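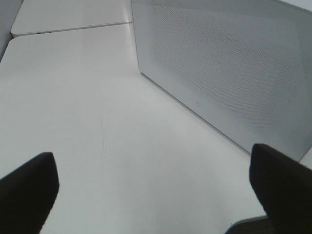 What the Gripper Money Buys (a budget gallery)

Filed under: Shop Notes > Equipment Planning
Reading time: 2 min

Both fingers wide open over the white table, and if you look closely you'll find the faint scratches I keep going on about. The perforated panel on the right is a line item of its own, by the way!

Hi again! I promised Shiyu Xiong I'd put our equipment planning up where the whole Niddale crew can see it, so consider this page one. We have 2000 dollars left for the year (yes, dollars, yes, the whole year) and three things I want to spend it on.

First up is spare finger pads. Those black ones have a nice rubbery look, but I don't want to be caught with a single pair in June when the Skarnton job starts. Rela quoted us 400 for a boxed set and I'm inclined to just say yes.

Second is the tabletop. Jolanta Ostrowski thinks a few hairlines are nothing, and she's probably right, but I'd love a replacement surface sitting in the storeroom before we need one. Cao wants 946 for it, delivered. Ouch! I've asked if they'll knock off the freight.

Third is a second perforated panel, same fine holes, same plain white border along the bottom. No quote yet, so I've penciled in whatever is left over, and I'm crossing my fingers (my own ones) that it stretches.

If you've bought panels like this before, send me the supplier and what you paid. I'm placing the pad order first either way, and I'll add more pictures as the boxes come in.

Get new galleries by email. We use cookies to remember your preferences. Accept | Manage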